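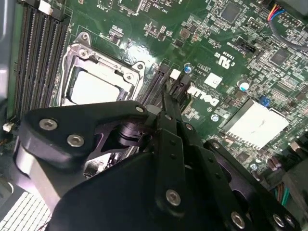
Work and Automation
Unit 2: When the Bench Changes, the Job Changes
Handout prepared by Noreen Malik

Welcome back, everyone. I promised last week that we would get away from the big words for a while and spend some time at one bench, in one shop, with people who take computers apart for a living. So that is what these notes are for. Please read them before Tuesday, and bring your reading journal (yes, I do look at them).

The shop is Gallagher, a refurbishing firm in Felton that takes in office desktops when companies replace them. Each computer is opened, checked, stripped of anything worth keeping and either rebuilt or sent on for recycling. Until last December all of that was done by hand. Now part of the taking apart is being moved to a robot arm, one step at a time, and the people who used to do those steps are still there, doing something a little different.

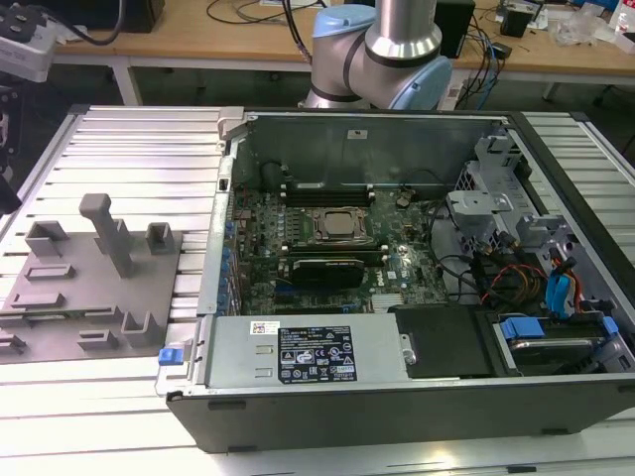
Figure 1. Desktop tower on its side with the side panel off; gray fixture plate at left, robot arm behind.

Start with the fixture, the plate with all the posts and holders. Students tend to skip right past it and go for the arm, and I understand why! But Hina Baloch, the lead technician, spent far more of her winter on fixtures than on anything that moves. A person holds a part with one hand and works with the other, and shifts their grip without thinking about it. All of that has to be worked out ahead of time for the arm, and the one who knows how a part wants to be held is the technician. Our term for this is tacit knowledge (see the Wukia chapter in your packet), and I'd like you to notice how much of it gets asked for in a project like this, and whether anyone is paid extra for giving it. 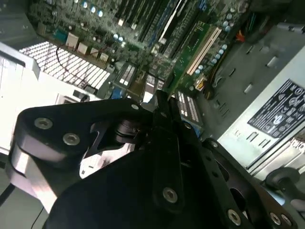
Hina told our class that the hardest question she got from the engineers was "how hard do you pull?" She had no answer. She had been pulling memory and cables for years and had to go back to the bench and pay attention to her own fingers.

Now for the job itself. Before the change, a technician handled one computer from start to finish. Under the new plan, one person looks after 2 stations, sets up each case, and steps in when the arm stops. Kevin Huamán, who has done both, likes that his wrists hurt less at the end of a shift. He also misses finishing things. He used to know a computer by the time he was done with it, he says, and now he mostly meets them when something has gone wrong.
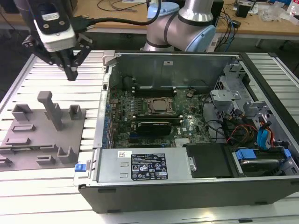

Keep both halves of that in mind, because it is easy to write a paper that only hears one of them. Sore wrists are real, and so is the feeling that the interesting part of the day has been handed to something else - and the same person can hold both views before lunch.

Terms to know
Fixture: whatever holds the work or the parts in a known place.
Tacit knowledge: know-how a worker has but has never had to put into words.
Exception handling: the work left for people when the machine stops or can't decide.

For Tuesday
Write 700 words on a job you have done yourself. Pick one small step in it and explain it as if to somebody who has to build the fixture. Then tell me what would be left of the job if that step were gone, and whether you would still want it.

Yu-ting Au has kindly offered to read drafts in the library, starting at 8 in the morning.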